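Monday, February 8, 2021

# Does ink color change how well students remember vocabulary?

## Question

Our study guide at Wenwood tells us to write new words in color. We wanted to know if color helps on a short recall test.

## Method

We had 32 students from the first-year Spanish classes. Each got a list of words from the Palacios workbook and copied it by hand. One group used black ink only, one used a single color of their choice, and one used a different color for nouns, verbs and adjectives. The quiz came 3 days later and was scored out of 100.

## Results

The mixed-color group scored slightly higher on nouns. On verbs the black ink group did best. The overall gap between the groups was some 3 points, too small for a sample this size. Several students in the mixed group ran out of time while copying, so their lists were shorter.

Markers and cups on the table:
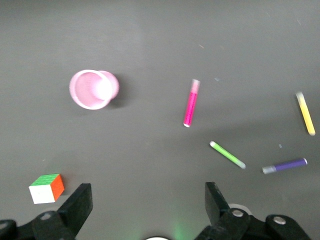
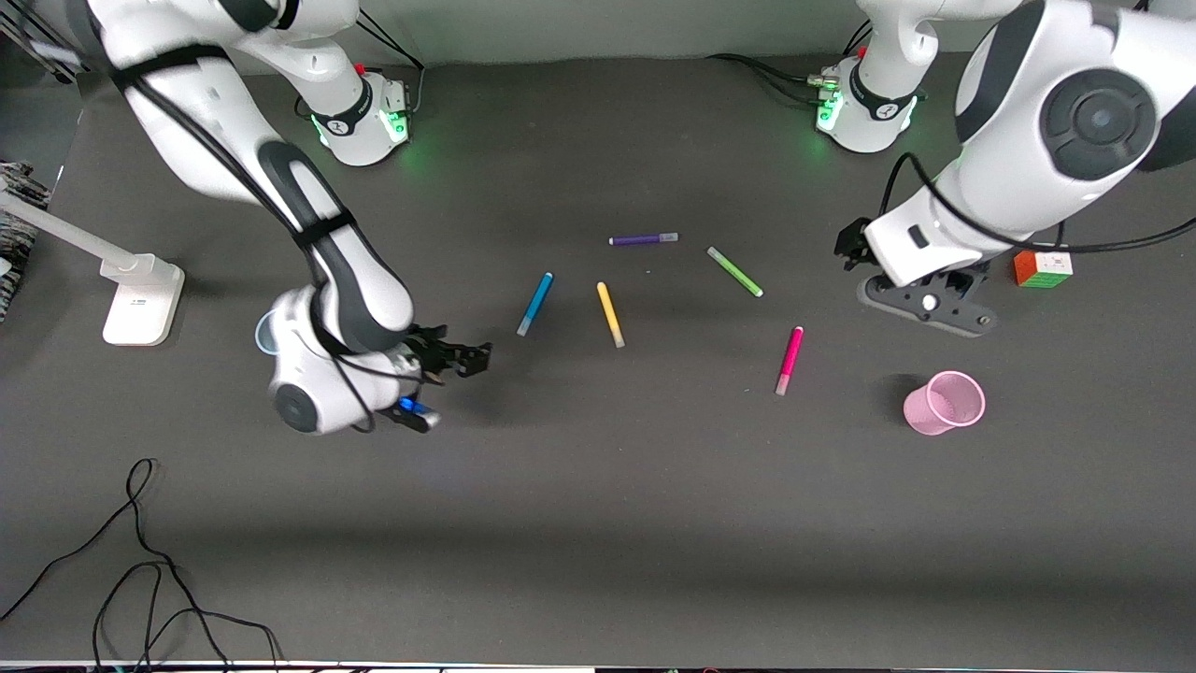
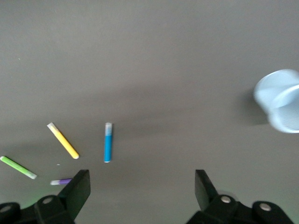 ## Problems and next steps

- Copying time should be the same for everyone.
- We did not test students on the words beforehand.
- A second round in July would use longer lists.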